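Two Arms, One Table
A shared shop in Gaver builds its robot cell on screen before it cuts any metal

The rent on the back half of the Gaver workshop is split among the people who use it, and so is the table. For most of last winter the table existed only as a file.

The group wanted a bench where two robot arms could work on the same parts from opposite ends. One of the members had already bought a pair of used arms through Zenico, a surplus dealer, and they sat in their crates until August. Aluminum rail costs money, and the shop had already built one bench that turned out too short for anything but a single arm. This time they modeled the whole thing first.

The simulation runs on an ordinary desktop under the stairs. It has the frame, the tabletop, both arms and a plank floor, which somebody put in because the default gray was hard on the eyes. The test job is simple. There is a blue piece in the middle and four orange bars, and the arms have to move the bars without running into each other.
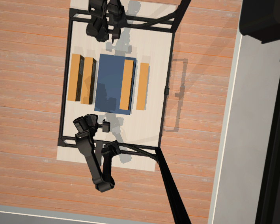 The first problem was reach. With the bases set too far back, each arm could get to the near bars but had to stretch nearly straight for the far ones, and a straight arm is a weak arm. Moving both bases in by 40 millimeters fixed most of it. That change took a minute in the file. On the real bench it would have meant drilling new holes.

The second problem was timing. The control program, which the members call Amier, first let both arms plan their moves separately. They met over the blue piece again and again. The log from one long night shows 451 runs, and the group read through the failures one by one over coffee. Nearly all of them came down to the same thing — both grippers heading for the middle at once. Now one arm has to ask for the center and wait until the other has left it.
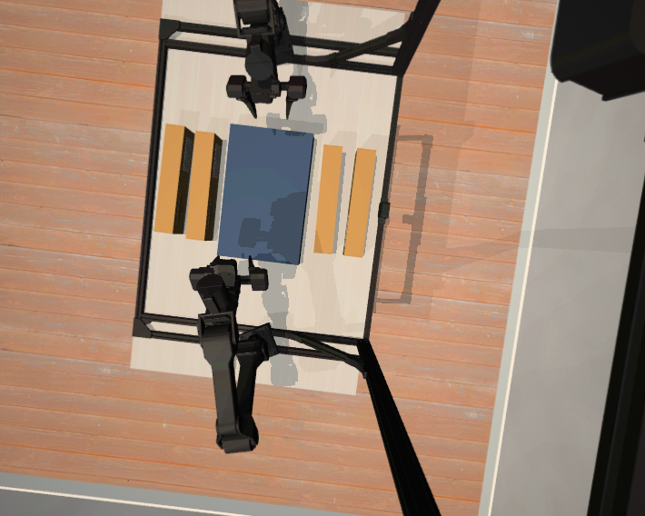 Issue 255

The frame went together in two evenings. It is black rail with brackets at the corners, copied from the file with a single change, a longer brace on one side. The bill for rail and hardware was about a third less than for the old bench, mostly because there were no wrong cuts.

Real parts have been less cooperative. The bars in the file are all exactly the same size, and the ones from the shop's saw are not. The grippers close a little harder now to make up for it, and the speed is down to 10 percent while the members learn what the arms do with a bar that sits crooked. Anyone running the bench stands next to the stop button.

The group has put its files up under the name Ní Mhurchú, after the street the shop used to be on. Two other workshops have asked for the drawings. One wants to try it with a smaller table and a single arm, and the Gaver members have told them to start with the file.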